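Prurkeck utility board reopens meter clerk hiring, again

The Prurkeck utility board voted last month to throw out its list of candidates for 30 meter and billing clerk jobs and start over. It is the second restart for the same set of openings. The board calls this a commitment to fairness. Readers who sat the first exam may have another word for it.

The facts, as far as the board has shared them: 2,107 people applied in the first round. A written test was held at the Tesesitz campus, and scoring was handed to Reisinger, an outside testing firm. The scores came back, a shortlist went up on the board's website, and 11 days later it was taken down. The notice that replaced it spoke of "irregularities in the weighting of sections" and did not say which sections, or who had set the weights.

Now there will be a new exam under a new contractor, Skonora. Old applications stay valid, but everyone has to confirm by email before the October deadline. Anyone who misses the message is out. The board says no new fee will be charged, though it has said nothing on refunds for people who no longer want the job.

We asked for the contract with Reisinger and were told it is under review. We asked whether Skonora was picked through open bidding and were told the process "met all requirements." Maybe so. The requirements were met the last time too, according to the minutes.

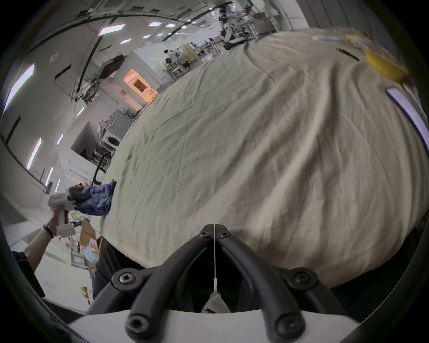

One applicant who wrote to us said she had turned down a job at a warehouse when she saw her name on the shortlist, and that a second test does nothing for the months she spent waiting on the first. She wants the board to publish the old scores, bad weights and all, so people can see where they stood.

That seems a fair thing to ask. The board has 12 seats and only two members spoke before the vote – both in favor, neither for more than a minute. The new test date has not been set. Applicants who have moved or changed email addresses should contact the personnel office in writing and keep a copy.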